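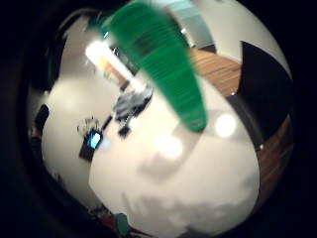
HOME ECON 2 / Textiles and Care
Week 4 notes - Fabric structure, fibers, and what washing does to them
M. Cantero
Rev. April 24, 2018

Read before lab. Bring the swatch envelope, we didn't get through it last time.

1. Where we left off

Fiber - yarn - fabric - finish. Four levels, and most laundry trouble comes from mixing them up. "Cotton" is a fiber. "Corduroy" is a fabric. "Wrinkle-free" is a finish. A shirt can be all three kinds of thing at once and each one has its own opinion about hot water.

On the quiz a lot of you wrote satin = silk. Satin is a weave. You can make it from polyester and mostly people do. Same with flannel, which can be cotton or wool. Please fix this in your notes now.

2. Woven vs knit

Woven: two sets of yarns at right angles. Warp runs the long way, weft (or filling) goes across. Three basic weaves:

Plain - over one, under one. Sheets, muslin, most shirting. Strong for its weight, wrinkles easily.
Twill - diagonal line on the face. Denim, chino. Hides dirt, drapes better than plain.
Satin - long floats. Smooth, shiny, snags if you look at it wrong.

Knit: loops. One yarn can make the whole thing. Stretches because the loops change shape, even if the fiber itself has no stretch at all (test question last year, half the class missed it). Weft knits run and curl at the cut edge. Warp knits mostly don't.

Rib: knit and purl columns next to each other. Pulls in, springs back. Cuffs, necklines, sock tops.

Raised ridges in a woven are another matter. Corduroy = extra filling yarns, cut and brushed so the pile stands up in rows. The rows are wales. Fewer wales per inch means fatter cords. Ottoman and faille have crosswise ribs from thick filling yarns, no pile. Feel the back of the swatch if you can't tell.

3. Fibers, quick version

Cotton - absorbs well, stronger wet than dry, takes heat. Shrinks, mostly in the first few washes.
Linen - like cotton but stiffer, cool to wear. Creases badly. Sharp creases ironed in the same place over and over will crack the fiber.
Wool - warm, elastic. Weak when wet. Scales on the fiber lock together with heat + moisture + rubbing = felting. Cannot be undone, don't let anyone sell you a spray.
Silk - strong for how fine it is, weaker wet. Sunlight yellows it. No chlorine bleach on silk or wool, ever, it eats protein.
Rayon - made from plant cellulose but factory formed. Loses a lot of strength wet. Handle gently, don't wring.
Polyester - strong, low absorbancy, dries fast. Holds on to body oil, so it smells even when it looks clean.
Nylon - strong, picks up color from other things in the wash. White nylon goes gray.
Acrylic - wool look, pills. High heat can stretch it out of shape for good.

Blends: treat it like the fussiest fiber in it. Cotton/poly sheet - go by the poly for dryer heat.

4. Shrinkage - three kinds

Relaxation. Fabric is pulled tight on the machines at the mill, water lets it go back. Happens early. Preshrunk cloth has had most of this done already.

Felting. Wool and other hair fibers. See above.

Heat. Synthetics. They're heat set at the factory, go hotter than that and the set lets go.

Worked example (do this in pencil, we'll check in lab). Mark a 40 cm line along the warp before washing. After wash and dry it measures 38 cm. Change is 2 cm. Divide by the original, 2 / 40 = 0.05, so 5 percent. Divide by the ORIGINAL. Not the new length. Do the filling direction separately, the two numbers are hardly ever the same.

5. What's going on in the wash

Four things do the cleaning: water, chemistry, movement, time. Temperature changes how all of them work. Cut one, you have to add to another. Cold wash = more time or better detergent.

Surfactant: one end likes water, one end likes oil. Surrounds the grease, lifts it, keeps it floating so it rinses off.
Builders: tie up the calcium and magnesium in hard water so the surfactant can get on with it.
Enzymes: protease for protein (blood, egg, grass), amylase for starch, lipase for fats. Very hot water wrecks them. Also protease + wool or silk = bad idea, check the label.

More detergent is not more clean. Leftover soap makes towels stiff and grabs new dirt. Lavanya Chettiar asked about fabric softener on towels - skip it, the coating cuts down how much water they take up.

6. Stains

Blot, don't rub. Work from the outside in so it doesn't spread. Cold water first on protein, heat cooks it in. Test on an inside seam. And never put it in the dryer until it's gone.

Never mix chlorine bleach with ammonia or with vinegar. Toxic gas. This is the one line on the handout I will ask everybody individually.

7. Care label symbols

Tub = wash. Triangle = bleach. Square = dry. Iron = iron. Circle = professional cleaning.
Dots = heat, more dots hotter. Bar under the symbol = gentler, two bars gentler still. X through it = don't.
Square with circle inside is tumble dry. People read it as dry clean all the time. Circle on its own is the dry clean one.

8. Lab

Pairs: Shota Minami with Eun-ji Yoo, Bülent Bayram with Lavanya. Everyone else same as last time.

Each pair gets cotton plain weave, cotton rib knit, wool flannel, acrylic knit. Mark, measure, wash, dry, measure again. Write down the water temperature BEFORE you start, not from memory. Lay the knits flat and don't pull on them while you measure, that's where the weird results came from in September.

Write up: table with both directions for each swatch, percent change, then a short paragraph on which kind of shrinkage you think it was and why. One page is plenty. Staple the swatches to the back - tape falls off in the folder.

Reading for next time: chapter on dyes and colorfastness, skip the part on printing. Bring one old thing from home you don't mind ruining, preferably dark and cotton.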